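Sendton Wallcovering Repeats: data card

Version 9

Summary

Sendton Wallcovering Repeats is a table of pattern measurements for printed wallpaper sold by the roll. It holds 233 rows, one per pattern and colorway. Each row gives the repeat height, match type, roll width and usable drop count for a set wall height. The table is meant for estimating software and for people who write cutting lists by hand.

Contents

- patterns.csv — the main table
- matches.csv — lookup for match codes
- CHANGES.txt — edits since the first release

Fields

pattern_id: text, unique. Prefix IR for Irnon patterns, LA for Lau, UR for Urkex.
repeat_mm: vertical repeat in millimeters, measured edge to edge on a flat sheet.
match: S (straight), H (half drop), F (free). Blank if the maker and the measured sheet disagree.
width_mm: trimmed width. Untrimmed stock is listed with the selvage removed.
motif: botanical, stripe, geometric, scenic, plain.
drops: full drops per roll at the default wall height, after match loss.

Measurement

Sheets were laid flat for a day before measuring. Repeat was taken at 10 points along the roll and the median kept. Rolls where the spread passed 2 mm were measured again from a second batch. Large botanical patterns needed this most often, as the eye tends to pick a petal edge that the printer has softened. Use a line in the black outline layer if there is one.
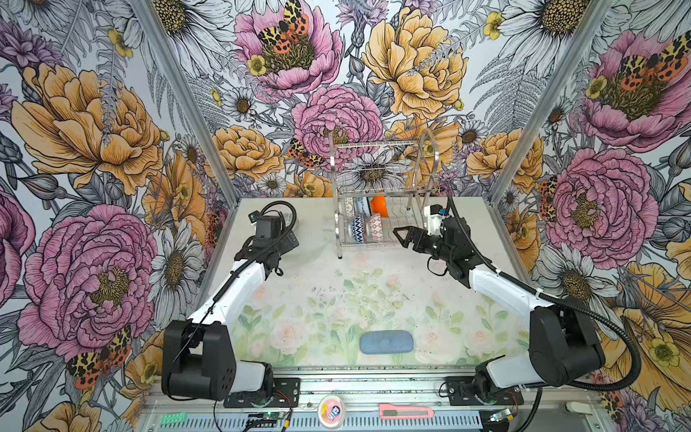 A comment on the issue tracker says the outline layer drifts against the color layers on some Irnon stock, so a repeat measured on the outline can be right while the flowers still look off at the seam. The drift is not recorded in version 9. A field for it is planned.

Known problems

Half drop patterns are undercounted in the drops field when the wall height is an exact multiple of the repeat. Recompute those rows from repeat_mm. Urkex changed its trimmed width in February and 50 rows still carry the old value; they are flagged in CHANGES.txt.

Scenic panels sold as numbered sets are left out. They have no repeat in the sense used here.

License

Free to use and change with credit to Sendton.

Related
Sendton Paste Coverage Table
Sendton Border Lengths
Match codes, short guide

9 comments
10 shares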